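# Visitors get hands-on at the Proltis open day in Evbridge

The line at the Proltis workshop started forming well before the doors opened at 10, and by lunchtime it ran down the stairs and out past the bike racks.

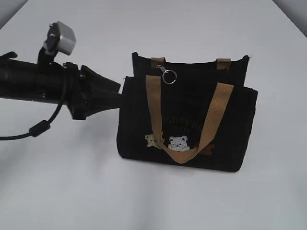

The robotics firm opened its second-floor lab to the public for one day this June, and the town clearly wanted a look. Families, students from the community college, retired machinists and a good number of people who had just wandered over from the farmers market all crowded in to watch robot arms do the kinds of small chores most of us never think about: picking things up, turning them around, setting them down somewhere else.

It sounds simple. Watch it from a few feet away, though, and it's hard to look anywhere else!

The most popular stop was the handling table, where an arm with a two-fingered gripper worked with soft everyday items. Fabric is tough for a robot, one of the engineers told the crowd, for the same reason it's easy for a person. A box keeps its shape when you grab it. A bag sags, folds and swings, and straps end up in a different place every time. The team has spent 18 months on soft goods alone, and they were happy to talk about the parts that still give them trouble (handles came up a lot).

Demonstrations ran in four sessions, two before lunch and two after. Each one ended with a turn for the audience. Kids 8 and up could take the controls of a practice arm and try moving a beanbag from one tray to another. There was a lot of groaning, and a lot of cheering whenever a beanbag landed where it was meant to go. One girl in rain boots went back to the end of the line three times, and got a round of applause on her last try.

Across the hall, Pelupessy, the Evbridge repair shop that makes spare parts for several local manufacturers, had a bench of worn-out joints and gears that visitors could take apart with their own hands. Down at the quiet end of the room, a display on the Gisach project showed how the same kind of arm might one day help sort donated clothing. That work is at an early stage, and the staff said so, but people kept asking how they could follow along.

Organizers had set out 63 chairs for the afternoon talk and had to bring in benches from the hallway. The talk ran long because of the questions, which ranged from what an arm weighs to whether one could ever be trusted to pack a school lunch. The answer to that one was "not yet," and it got a big laugh.

Proltis plans to hold another open day in the fall, with more time set aside for the practice arms. Admission will again be free. School groups that want a weekday visit before then can sign up at the front desk of the Evbridge library, where a sheet will be out through the end of the month.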